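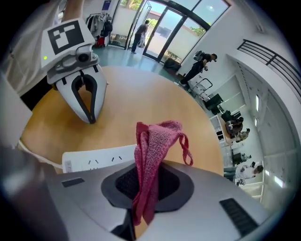

Visitación Peñalver would have put the cloth on a hook. Knitted pieces with a hanging loop dry faster that way, she told our group, and a cloth left bunched on a tabletop stays damp in the folds for hours. She was overruled by the house rules at Stondstead, which call for everything that touches a table to be folded and kept by the table.

The disagreement took up the first part of the visit and set the subject for the rest of it: how a shared room with one round table is kept in order between users. I went in July with a party of 11 from the Gatunwood housekeeping circle. What follows are my notes, tidied slightly.

## The room

The room is on the ground floor, with a large glass door in a black metal frame that lets in most of the daylight. There are trees outside. The floor is a dark teal with a high gloss, and it shows every streak from the mop. Stondstead mops it with plain water and a very small dose of neutral cleaner, wrung nearly dry, working from the far wall toward the door. Too much cleaner leaves a film, and the film is visible as soon as the sun comes in.

The building receives 4,000 visitors a year. Most of them use this room for something, so the tabletop is wiped several times a day.

## The table

The table is round, in a light honey-colored wood. The finish was redone last winter by Bustamante, a local workshop, with a hard oil. Their instructions are kept in a binder by the sink:

- Wipe along the grain with a slightly damp cloth.
- Dry immediately with a second cloth.
- No spray applied directly to the surface.
- Re-oil when a drop of water no longer beads.

Several of us asked about the edge. On a round top the edge collects more hand grease than the middle, and there is no obvious place to start or stop. The method at Stondstead is to begin opposite the glass door and go once around in a single direction, then do the middle in straight passes. I tried it on my own table at home and it does avoid the missed strip I usually leave.

A white power strip with a row of sockets sits on the tabletop near the edge. The rule is to switch it off and lift it before wiping — never to wipe around it. I would have preferred to see it fixed under the top, and said so. The reply was that visitors want to reach it without bending down.

## Small items

The table had a pink cloth and a white TV remote control to be dealt with during our visit. 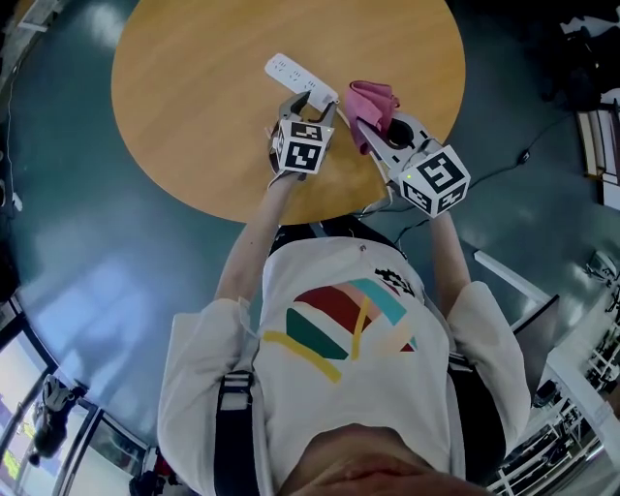 Remotes are treated as the dirtiest item in the room. The batteries come out, the case is wiped with a cloth barely dampened with alcohol, and the gaps between the buttons are cleaned with a dry brush. The remote is then returned to the same spot each time, buttons up. Before that rule came in, looking for it was the most common reason for calling the front desk. The log for last year shows 496 calls from this room, and the remote leads the list.

Cloths are folded in half twice and stacked with the loops on the same side. Used ones go straight to the wash at a low temperature, without softener, which reduces absorbency. The current stock comes from Milleo and is sorted by color. Pink is for tabletops and is not used on the floor or at the sink.

Cords on the floor were the one weak point. A thin black one ran across the open floor away from the table. It is lifted for mopping and put back afterward, and a cover strip would be a better arrangement.

## Practical

The tour takes 13 minutes if no one asks anything and ran well over an hour with us. Wear soft soles. The binder may be copied at the front desk on request, and I have left our copy in the Gatunwood cupboard, second shelf, behind the spare mop heads.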